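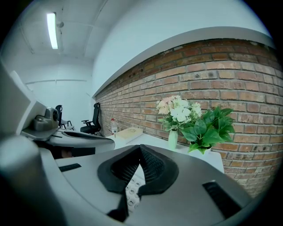
Garage & Driveway > Workshop Tips > Tires

Print this page | E-mail to a friend

Storing Your Winter Tires

Once April comes and the roads are clear for good, it's time to get those snow tires off and put to bed properly — they'll last you a good deal longer for it. Wash each one with dish soap and a soft brush, and let them dry overnight (I've been known to give mine two nights, but I'm fussy!). Chalk the position on the inside wall, LF, RR and so on. Bag them up tight and keep them out of the sun, well away from the furnace. Tires on rims can be stacked; bare ones like to stand upright, with a little turn every month or so.

— Sointu Laitinen

Contact Kinnear Workshop Pages | Copyright Kinnear | Back to top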